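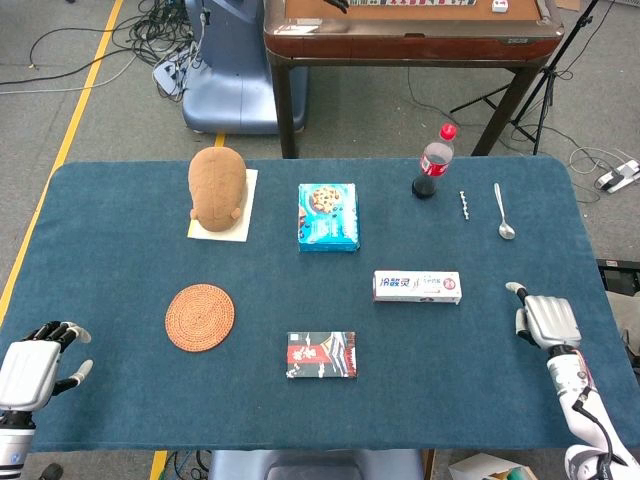
The Stuff We Can't Put Away

31 October 2021

Every home has the surface. Kitchen table, hall shelf, top of the dryer. The place where things land. Keys, a toy, one glove, the tape measure, mail from the old tenant. You clear it at night and by breakfast it's back.

I spent a week in Kaldale asking people about theirs. Small town, old houses, almost no closets. That last part matters more than I expected.

No closets, no mercy

Most of the row houses on the hill went up before anyone thought a coat needed its own room. One hook behind the door, maybe two. A family of five moves in and the math is over. So the table takes it.

One woman let me look at hers on the condition I didn't touch the pile on the left. That was the school pile. The right side was returns. The middle was "dinner, in theory." They eat on the stairs when her sister visits.

Her neighbor has gone the other way. She owns 192 things, not counting food, and keeps a list taped inside a cupboard. Bought a garlic press in January and gave up a vase for it. She misses the vase.

Does the garlic press get used? Twice.

The bin people

Down in Zetuscombe, 20 minutes by bus, there's a whole store for this. Sugiyama, on the corner by the bank. Bins, trays, baskets, drawer inserts, tiny boxes that go in the bigger boxes. Busy on a wet morning. Line to the door.

The clerk told me what sells: anything with a lid. People want the lid. She also told me the same customers come back every few months, wich I took to mean the lids aren't working. She shrugged and rang up the next one.

Best seller is a stacking tray called the Hivo. Seven slots, gray or cream. I bought one. Of course I did. It's on my table now, full of batteries I'm fairly sure are dead, and the rest of the table looks just like it did before only with a tray on it.

Toys are their own problem

Parents all said a version of this. You can sort toys by size, by color, by kind. The kid sorts them by story. The bear lives with the spoon. The truck goes in the shoe, and if you take it out of the shoe there will be yelling.

A dad on the hill gave up and drew a line on the rug in chalk. Toys one side, adults the other. It held for two days. He still thinks it was a good line.

What sort of worked

Not much, but a few things came up again and again.

A cloth on the table. Sounds silly. Three different households swore by it, said they clear a table with a cloth on it more often than a bare one. No idea why.

One bag by the door for things that need to leave the house. Library books, the neighbor's dish. It has to be an ugly bag or it gets used for something else.

A price. One couple fines each other a quarter for anything left out over night. The jar had 500 coins in it when I stopped by, and they can't decide what to spend it on. The jar sits on the table.

My bus back was late so I had time to go through my own coat. Two receipts, a button, a pen from a hotel I dont remember. All of it went on the table when I got in. Next to the Hivo.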